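Right. Doing the old desktop tonight. It has been under the stairs in Trodthorpe since we moved and I said I'd sort it by Monday, so. Thread as I go.

1/ Side panel off. Two thumbscrews and then one that someone (me, years ago) had rounded off completely. Took longer than everything else put together.

2/ Dust. So much dust. Took it out to the back step and did it with a paintbrush and a can of air. Neighbour's cat not impressed.

3/ Plan, if you can call it that: get the photos off the hard drive, see if the board still posts, then either pass it on to Fadwa for her homework club or strip it for bits. Catherine Galbraith reckons strip it. Catherine reckons that about everything.

4/ Where we're at. Lid off, green board, a couple of expansion slots going spare, hard drive in its blue caddy. I'd forgotten the caddy was blue. Always liked that.
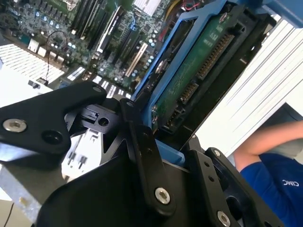

5/ Memory next. If you're doing this yourself, touch bare metal first, push the clips outwards and the stick pops up on its own. Dont yank it. I yanked one in 2 different machines before I learned.

6/ Wiped the contacts with a bit of isopropyl on a cotton bud, back in, click at both ends. You want to hear both clicks.

7/ @ Cameron Hepburn yes I changed the coin battery, no I did not have a spare, yes I nicked it from the kitchen scales. Scales now dead. Will replace before the weekend baking or there'll be words.

8/ Tea break. 45 minutes because my mum rang.

9/ Plugged in. Fans spin, one beep, and it's asking for the date and time like it's been asleep — which fair enough, it has. Very pleased with myself.

10/ Drive's making a noise though. Not a click, more of a hum? Copying the photos off first before I do anything clever with it. 478 files in the holiday folder alone and most of them are of the same harbour.

11/ Copy sat at 57% for ages, then went. All there as far as I can tell, opened a few and they look fine. Second copy going on a stick for Alasdair, he's been asking for the wedding ones forever.

12/ So it's off to Fadwa, with a new drive in it. Has anyone got a small SSD they're not using? Can collect, will swap for jam. Also need a side panel screw that isnt mangled.

13/ Bed. Screws are in a ramekin, please noone wash the ramekin.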